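Sesby : la cellule de rangement de Skulura repart après une révision du poignet

Publié le 2025-05-12

Arrêtée depuis la fin de la semaine dernière, la cellule robotisée que Skulura exploite à Sesby a repris ses essais ce lundi matin. L'intervention a porté sur le poignet du bras, sur la petite caméra qui y est fixée et sur le faisceau de câbles qui descend le long de l'avant-bras. La maintenance a été faite sur place par l'équipe de Rollance, le fournisseur de la cellule, avec des pièces livrées par Aguiar.

La cellule sert à mettre au point des gestes domestiques : ouvrir un tiroir, en sortir un tissu ou une sangle, replier, remettre en place, refermer. Le bras travaille devant du mobilier ordinaire, posé dans un coin aménagé comme une pièce d'habitation. Skulura l'utilise depuis février à raison de deux séries d'essais par jour, une le matin et une en fin d'après-midi.

Le défaut était connu. Depuis quelques semaines, la caméra du poignet perdait le signal quand le bras descendait vers les tiroirs du bas, poignet tourné. La coupure durait peu, mais elle suffisait à faire passer la machine en arrêt de sécurité, et il fallait alors réarmer à la main depuis le pupitre. Sur la dernière centaine de cycles enregistrés avant l'arrêt, 88 étaient allés au bout sans intervention. Skulura considère qu'une série n'est pas exploitable à ce niveau et a demandé l'ouverture du poignet.

Au démontage, les techniciens ont trouvé la gaine du câble vidéo usée à l'endroit où elle passe sous la bride. Le collier d'origine était serré trop près de l'articulation et le câble travaillait en torsion à chaque descente. Il a été remplacé par un modèle plus souple, avec une boucle de mou plus longue et un point de fixation reculé de 5 cm vers le coude. Le connecteur, qui présentait un léger jeu, a été changé aussi. Les vis du support de caméra ont été reprises à la clé dynamométrique et marquées d'un trait de peinture, ce qui permet de voir d'un coup d'œil si l'une d'elles a bougé.

La pince a été déposée dans la foulée. Des fibres textiles s'étaient accumulées dans la glissière des doigts, comme à chaque fois que la machine manipule du tissu pendant plusieurs jours de suite. La glissière a été nettoyée à sec, sans solvant, puis regraissée très légèrement. Les patins des doigts ont été retournés et resteront en service jusqu'à la prochaine visite.

La plus longue partie du travail a été le réétalonnage. Un support de caméra démonté ne revient jamais exactement à sa position, et un écart de deux millimètres au poignet suffit pour que les doigts butent sur la façade au lieu d'entrer dans le tiroir. La procédure de Rollance consiste à présenter une mire au bras sous plusieurs angles, à recalculer la position de la caméra par rapport à la pince, puis à vérifier le résultat sur le meuble lui-même, à vitesse réduite. Le premier calcul a été rejeté : la mire, posée sur un plateau qui n'était pas bloqué, avait glissé pendant les mesures. Le second a été accepté en fin de journée.

La mise au point de la caméra a été revue au même moment. L'objectif était réglé pour une distance de travail moyenne, alors que le bras s'approche très près des façades pour les tiroirs inférieurs. Le réglage a été ramené vers les courtes distances. La durée d'exposition, elle, n'a pas été modifiée : les sangles et les rubans restent flous quand ils bougent vite devant l'objectif, et Skulura préfère pour l'instant ralentir le mouvement de sortie qu'ajouter un éclairage dans la cellule.

La reprise se fait par paliers. Cette semaine, le bras tourne à la moitié de sa vitesse habituelle, un opérateur restant au pupitre pendant toute la série. Le passage à la vitesse normale est prévu si aucune perte de signal n'est relevée d'ici là. Le carnet d'entretien de la cellule a été complété en conséquence : contrôle visuel du câble et du trait de peinture avant chaque série, dépoussiérage de la glissière en fin de journée, vérification de l'étalonnage une fois par semaine et après tout choc contre le mobilier.

Skulura n'a pas communiqué le coût de l'intervention. L'entreprise indique seulement que le câble et le connecteur ont été pris en garantie, la main-d'œuvre restant à sa charge. Aguiar doit livrer un second faisceau identique, qui sera conservé sur place. Jusqu'ici, la cellule ne disposait d'aucune pièce de rechange pour le poignet, et l'arrêt aurait pu être plus court avec un câble en réserve. 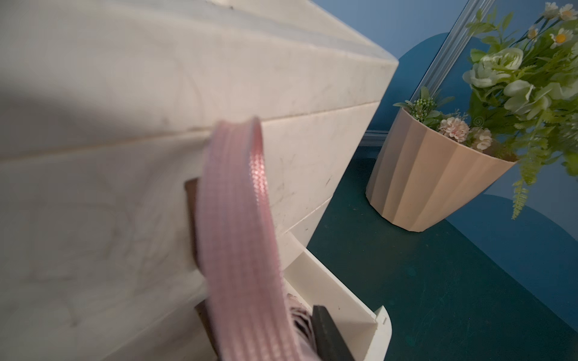 Un lecteur nous écrit que reculer la fixation vers le coude règle la torsion mais laisse une boucle qui peut s'accrocher à un bord de tiroir ouvert. Il conseille de la tenir par une bande textile autogrippante, assez lâche pour que le câble coulisse, et de refaire le contrôle bras déployé au plus bas, poignet tourné dans les deux sens, avant de remonter en vitesse.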